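About us

Hello! I'm Waltraud, and I run the Stundton Robot Club with Sunita Awasthi, who teaches most of the coding side and is far more patient than me. We started as a lunchtime group in a spare classroom, moved to a proper workshop on Flestgate, and have never quite finished unpacking.

These days we meet after school and on Saturday mornings. Most of our members had never written a line of code when they joined, and a few still prefer the spanners – fine by us! Our big project this year is Pondach, which is all about hands: getting jointed fingers to pick things up gently and put them down where you meant to.

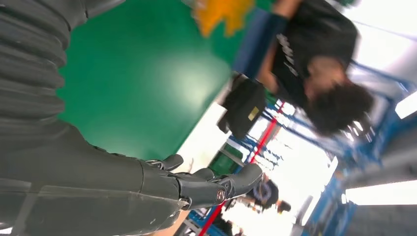
Words by Waltraud Zwahlen | Club news | Wednesday, October 14, 2026

A robot hand with its fingers open and relaxed looks like it should be easy to work with. It isn't (ask anyone who spent last term on the thumb code). We do lots of short tries, write down what went wrong, and swap jobs so everybody gets a go.

In January we're off to the Amaral Cup, and we need £800 for the coach and entry fees. We've raised £600 so far, mostly from cake – thank you, cake people.

Want to come along? Your first session is free and you don't need to bring anything except a drink. Pop in and ask for me or Sunita.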